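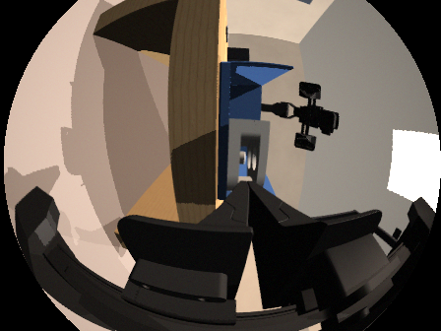

Page last changed: April, 8:20 pm

Unit 8: Service Disruption on Suburban Rail
Notes prepared by Hauwa Ibrahim. Read before the tutorial.

8.1 Terms
A disruption is any departure from the working timetable that cannot be absorbed by recovery time. Recovery time is the margin added to a sectional running time by the timetable planner. It is distinct from layover, the time a unit stands at a terminus between trips. Students regularly confuse the two in written work.

Primary delay is attributed to the train on which the fault or obstruction occurs. Reactionary delay is attributed to every other train held, diverted or turned short as a result. On dense corridors the reactionary component is usually the larger.

8.2 Worked case: the Sasstead branch
Single track from Hutapea Junction to Sasstead, one passing loop at Flusville. Trains run every 20 minutes in each direction. A points failure at the Flusville loop puts the loop out of use, and the branch must then be worked as one section.

The controller has 2 practical options:

1. Hold alternate services at Hutapea Junction and run a reduced frequency through to Sasstead.
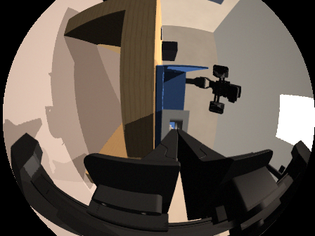

2. Terminate all branch services at Flusville and substitute buses beyond. Passengers are moved sooner, but the rolling stock ends up out of position for the evening peak.

In the case as recorded, option 1 was adopted. Total delay was 119 minutes, primary and reactionary combined. Use the Keltex train graph supplied with the unit to separate the components. Label each held train with its trip number and state where it was held.

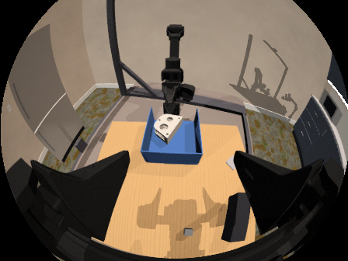
The graph has distance on the vertical axis and time on the horizontal. A horizontal line is therefore a stationary train, and two lines crossing anywhere on the branch other than at a loop indicate an error in your replanned timetable. Check this before submitting.

8.3 Reading
Nugroho, R. and Ong, I., Delay Attribution on Single Lines, chapter 2.
Saragih, S., Control Room Practice, section on short turning. The organisation chart in that section is out of date and can be skipped.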